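Plisteck publishes setup and maintenance routine for its door-opening cell

21 February 2020

Plisteck has released the full setup and maintenance routine for its door-opening cell, the simulated workstation in which a robot arm practises reaching for, gripping and turning doorknobs. The routine is available to all current licence holders and replaces the short notes that came with the first release.

The cell runs entirely in software. It has one arm, one gripper and a set of doors that can be swapped in and out. Customers including Nouri and Puston use it to test control programs before they go anywhere near a real arm.

Most support requests over the past year had the same cause. A cell that had been set up correctly drifted out of order after small changes: a door was replaced, a gripper model was updated, or the wrist camera was moved to get a better view. Each change was harmless by itself. Together they left the finger several millimetres from where the control program believed it to be, and the arm either missed the knob or pushed against the door.

The new routine deals with this in a fixed order. The operator first resets the arm to its home position and checks that the joint readings match the stored values. The wrist camera is then lined up with the gripper housing. Next comes the door itself, where the hinge line and the centre of the knob are measured again and saved with the door's file. Only after that is the gripper brought up to the knob.

The approach check is the longest part of the routine. The arm moves in from below at low speed and stops beside the knob before contact. The operator compares the position of the finger with the position held in the control program, corrects the offset and repeats the move. A cell passes when 2 approaches in a row finish inside the tolerance set for that door.
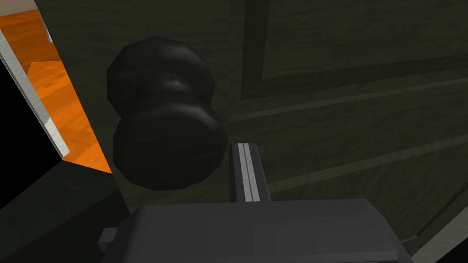 Contact settings are checked last. Stiffness and friction values for the knob have a strong effect on how the grip behaves, and many older cells still carry the values they were shipped with. Plisteck now supplies a separate settings file for each knob shape in the Pradon door library, so operators no longer need to tune them by hand.

Once a cell is in service, the company recommends running the approach check every 2000 opening attempts and the complete routine every 3000. Both should also be run after any change to the gripper model, even when the change is only to its outer shape. Results are written to a log that can be sent to Plisteck support with a fault report.

The release includes a repair tool for cells that will not pass. It compares the cell with a clean copy, lists the values that differ and lets the operator restore them one at a time. Saved control programs are left alone.

Licence holders can download the routine and the repair tool from their Plisteck account at no extra charge. Cells built before last August need the current base version installed first. An update to the Pradon library, adding lever handles, is in testing and will be announced separately.

Media and customer enquiries can be sent through the contact form on the Plisteck website.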